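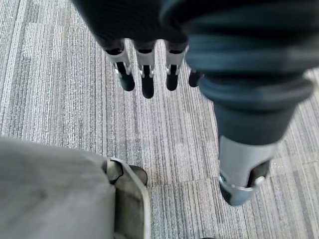 Nov 23, 2022

I've worked on the cleaning and facilities team at Zivent's offices for a long time, and since May some of the bin round has been done by a robot. People keep asking me what that's like, so I'm putting it all in one thread.

First, the building. We have 91 bins over two floors. Most are the small ones by the desks, then there are pedal bins near the meeting corners and the big ones in the kitchen. Before May, two of us did the lot every evening and it took up most of the first half of the shift.

The robot was set up by a firm called Cleltent. It has two arms and it does the pedal bins on our floor only. It doesn't touch the kitchen, the glass or the toilets. Kitchen bins are too heavy and too wet, and I wouldn't want to mop up after it if one split.

Speed. I can change a liner in under a minute without thinking about it. The robot is a lot slower than that. It doesn't stop for tea, so over an evening it matters less than you'd expect, but if you stand and watch it you will want to push it out of the way.

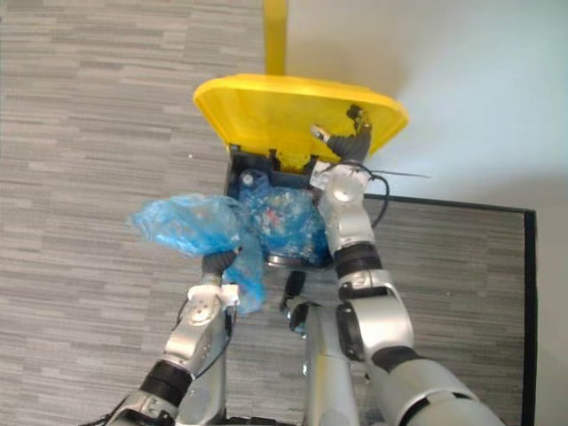
Liners are the hard part. A bin bag has no fixed shape, it clings to itself and it clings to your hand. I've had new starters struggle with them for a week. Cleltent spent most of the summer on that one job – getting the old bag out, and getting the new one open and over the rim.

We changed to a thicker bag because of it. They cost more and the office manager wasn't pleased. I like them though. They tear less when I'm using them too.

What's changed for us: the desk bins are still ours, so we start there. The time we get back goes on things that used to slip, like the skirting, the chair bases and the carpet edges. The carpet in our section was lifted and cleaned properly for the first time in years.

What else has changed: there's a new job called round lead, which means someone walks the route first and moves anything left in the way. Bags, boxes, chairs pushed out at odd angles. It pays 30 pence an hour more. I do it three evenings out of five and I think it should pay better than that.

Hours. This is what most of you want to know. My hours haven't been cut. Two agency shifts a month weren't renewed, and those were real shifts that somebody used to get. I'm not going to leave that out because my own are fine.

We had a meeting before it started where 20 of us were told it would "free us up". I asked what for, and got a written answer a fortnight later. I'd tell anyone in the same position to ask for it in writing. Ours has been useful twice.

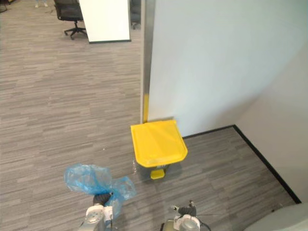
Rizk replied that at Grovadberg they were told the same thing, then the evening team went from six to four by the autumn, and the thicker bags never turned up either.

That's rough, and I've heard it from other sites. Six to four is a different thing from what we've had. Did you get anything in writing, or was it all said in the room? If you've a rep, the dates of those two meetings are worth passing on.

Small things I've learned, for anyone about to get one. Keep bins in the same spot every day. Ask who you ring when it stops halfway, and get a number with a person on the end of it. Make sure the time you spend helping it goes on your sheet as work.

Mine goes down as "route support". It came to 600 minutes last month, which is ten hours that would otherwise have looked like nothing.

The contract is up for review after Christmas and they're talking about the upstairs floor next. I've asked for the round lead rate to be on the agenda. Will add to this thread when I hear.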